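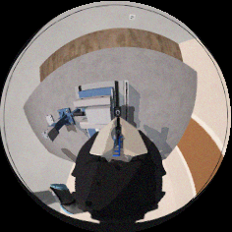
Page last changed: March, in the evening

The Dowser

Wim Boersma had been treasurer of nothing and chairman of nothing for all his 71 years in Brolirura, and he meant to keep it that way. But the well had gone bad, and somebody had to be in the yard when the dowser came.

She arrived at ten to nine in a small green van with Clernix painted on the door. Nathalie Van Acker, she said, and held out a hand. He had expected beads. She wore a waxed jacket with a torn pocket and had the look of someone who had slept badly in a decent hotel.

"What's Clernix?" he asked.

"My brother-in-law's firm. Gutters. I borrow the van."

Well, that was one for her. He had been ready for something about the earth.

She charged 90 for the visit and a further 800 if they struck water where she said. Wim had turned this over in bed. If you walked about on enough farms with a stick and said "there", you'd be right often enough to live on. It rained in Brolirura from October until the swallows came. There was water under everything. He could have thrown his hat over his shoulder and dug where it landed.

"Do you want to see the old well first?" he said.

"No."

"Mittal wanted to see it." Mittal was the man from the drilling company, who had spent a whole morning there with a laptop and sent a bill for 962 and a map with blue smudges on it. Wim hadn't believed in the smudges either. He had put the map in the drawer with the warranty for the Hukico pump, which had lasted one winter.

"I expect he did," she said.

She took two bent rods out of a carrier bag and set off down the slope behind the barn. Wim went after her with his hands in his pockets. He watched her wrists. He had read that it was all in the wrists, tiny movements, and that the person doing it didn't always know. He could see nothing, but then he'd never been able to see how the man at the fair did the cups.

By the plum trees the rods swung in and crossed.

"There?" said Wim.

"Something. Not much." She walked on.

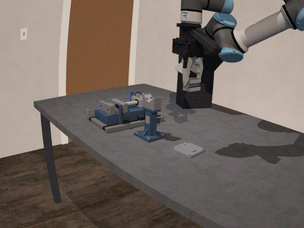 He hadn't liked that. A cheat would have stopped at the plum trees, where the ground was soft and the digging easy. Or a good cheat would have walked on, so as to look as if she were choosing. He thought about this as far as the fence and got nowhere with it.

"My wife would have had you in for coffee by now," he said. "She went in for all this. She had a woman read her feet."

"And what did the feet say?"

"Long life."

Nathalie Van Acker lowered the rods. She seemed to be deciding whether to say she was sorry, and then didn't say it, and he thought better of her for that than for anything she'd done with the wires.

She started again along the fence. At the corner, by the rotten gatepost, the rods crossed so hard that they clicked. She dug her heel into the grass and turned it.

"Here. Six metres. It might be a bit less."

"That's clay. You won't get a spade in that."

"Then don't dig it."

"And if I dig and it's dry?"

"You've lost your 90 and your back hurts."

He looked at the mark her heel had made. It was a poor sort of mark and would be gone by the next rain. He went to the barn for a stake, telling himself it was only so he could show Mittal where the nonsense had been, and when he came back she was sitting on the gate, eating an apple, with the rods stuck upright in the ground beside her.

"Can I have a go with those?" he said.

"If you like."

He walked up from the plum trees with his elbows in, feeling a fool. At the stake the rods moved. He had known exactly where the stake was, of course. He went back to the trees, shut his eyes and started again.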